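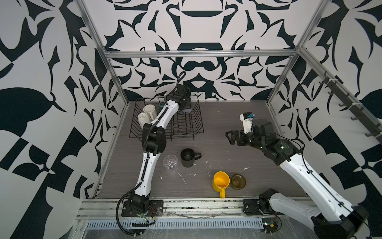 Two arms share one work cell and one dish rack. Dremen plans to pay for five more cells built to the same layout.

Dremen to buy five more two-arm cells, puts off wrist camera upgrade

May 7, 2024

Dremen will add five two-arm work cells to its Lelatberg site over the coming year, the company said in a budget note sent to staff and suppliers. The cells will be used for kitchen tasks, mainly loading and unloading dish racks, sorting cups by type and clearing a table after a meal.

The order covers ten arms, the aluminum frames they are bolted to, grippers, wiring and a set of spare parts. Plelleck, which supplied the arms for the cells already in use, will supply the new ones as well. Pastor, a metal shop a short drive from the site, will cut and assemble the frames.

Dremen did not give the full price of the order. It said that parts for one cell, leaving out the arms, now come to 770 dollars less than they did when the first cell was built. Most of that saving is in the frame. The first one was ordered as a finished kit, and the later ones were cut from stock lengths of aluminum.

The budget had been due in January. It was held back after a review of repair records showed that the company was spending more on small parts than it had planned for. Gripper fingers, cable sleeves and connectors made up the largest share. In the last budget year the site placed 69 separate orders for parts of this kind, many of them for a single item with its own shipping charge.

Under the new plan, each cell comes with its own box of spares, and restocking is done once a quarter. The box holds two sets of gripper fingers, a length of cable sleeve, a spare control board, fuses and a bag of frame bolts. Anything outside the list still needs a separate request.

Arms are to be kept in stock too, but only two for the whole site. The company looked at holding one spare for every cell and decided the money would sit on a shelf too long. Plelleck has agreed to ship a replacement arm within 33 days, and a shorter time for the wrist joint alone, the part Dremen expects to change most often.

The layout of the cells stays close to the current one. Both arms are mounted on the front rail and reach in over a shared tabletop, with a cable tray running below the rail. Patterned wallpaper goes on the walls, and the plan sets aside money to change it from time to time so that the cells do not all look alike. Tabletops will be bought in several finishes for the same reason.

One change is to the front of the table. The new frames will have a removable cover along the lowest strip that can be taken off and washed. The plastic sheet used so far gets dirty and scuffed, and the site has been replacing it by the roll. Pastor is making a first cover for testing before the rest are ordered.

Dishes have their own line in the budget this time. Up to now, mugs, glasses and bowls were bought out of petty cash when a shelf ran low. The new line is 430 dollars a quarter for all cells together, and it also covers dish racks and hooks. Buyers have been asked to mix materials and colors, and to include clear and tinted glass along with ceramic. Matching sets are to be avoided unless a task calls for them.

Glass takes up almost half of that line. It breaks more often than ceramic, and the company wants enough on hand that a broken piece does not stop work for the day.

The largest item to be put off is a camera upgrade. The engineering group had asked for new wrist cameras on every arm, old and new. The plan pays for cameras of the present type on the new arms and leaves the older ones as they are - the request can be made again in the next budget. A second request, for a powered table that could be raised and lowered, was turned down.

Floor space was a limit on the size of the order. The room at Lelatberg can take five more cells with enough clearance for a person to get behind each one. A sixth would fit only if the parts shelves were moved into the hallway, and the building rules do not allow that. Power was checked at the same time, and two new circuits will be put in before the first delivery.

The cells will arrive in two groups. The first two are for rack loading. The other three follow once the first pair has run for a full month without a change to the frame drawings. Dremen said it would hold the second group if drawings were still being changed at that point, as reworking a finished frame costs more than waiting - the first cell was drilled again twice after it was set up.

Suppliers with questions about the parts list can write to the purchasing desk at Lelatberg. Quotes for tabletops and washable covers are still being accepted. Quotes for arms, frames and grippers are closed.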